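Chapter 7
Cups, Tables and Small Service

What this chapter covers
Setting up a drinks table for a small group
Choosing the table, and where it goes
Paper cups - sizes, stacking, handling
Clearing down

Key words: rim, base, footprint, dead stock, turn

Most people skip this chapter. Don't. Full buffet service got three chapters and a fold-out, but most of your first jobs will be one table, a sleeve of cups and a room you've never seen before. Small service. It goes wrong in small ways and guests notice every one.

Start with the numbers. The Lisby hall job, September, is the one we'll keep coming back to. 200 guests booked over the day, never more than 40 in the room at once. The supplier sent 1579 cups. Way too many, and no place to put them, so they ended up under the coats. Dead stock - you paid for it, you carried it in, you carry it out again. Work from the 40, not the 200, and restock between turns.

7.1 The table

Square is better than round for a small room. Goes against a wall, goes in a corner, two of them make a long one. Rounded corners if you get the choice, people walk into tables. Light tops show spills sooner. Good. You want to see them.

Check these before anything goes down:
Does it rock? Press each corner.
Is the top clean and dry? Wipe it anyway.
Any cable hole in the top? Lots of office tables have one. Keep cups well clear of it, a base half over a hole will tip.
Anything taped to the edge? Leave it alone until you've asked. Might be marking where the table goes.
Chairs - leave enough room behind the table for a folding chair and for someone to get past it.

At Clarnadano the table was fine and the floor wasn't. Folded card under one leg, fixed. Carry some.

7.2 Cups

Paper cups are light and that is the whole problem. Empty, they go over if a door opens. Full, they're soft at the rim and you can squash one just picking it up. Hold low, or at the middle. Even pressure from both sides. Never fingers inside the rim, not even to seperate two that are stuck.
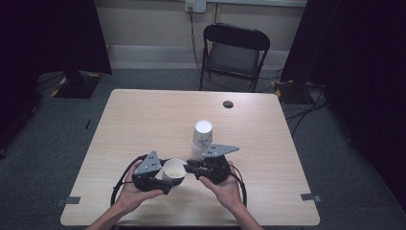 Stand cups open end up only when your about to fill them. Otherwise upside down on a clean cloth, or left in the sleeve. Put them down one at a time, leave a gap you can get a hand into. A crowded row looks generous and then one goes and takes three with it.

Printed cups: pick a side and face it out. Kuroda's staff do this without thinking, and the table looks finished before there's a drop of coffee on it.

Exercise 7A
Look at the table plan for the Adulska reading room on the next page. One square table, two doors, 40 guests. Mark where the table goes and where the spare cups go. Then do it again with one door locked.

7.3 Filling and passing

Fill to a finger below the rim. Less if they're walking off with it.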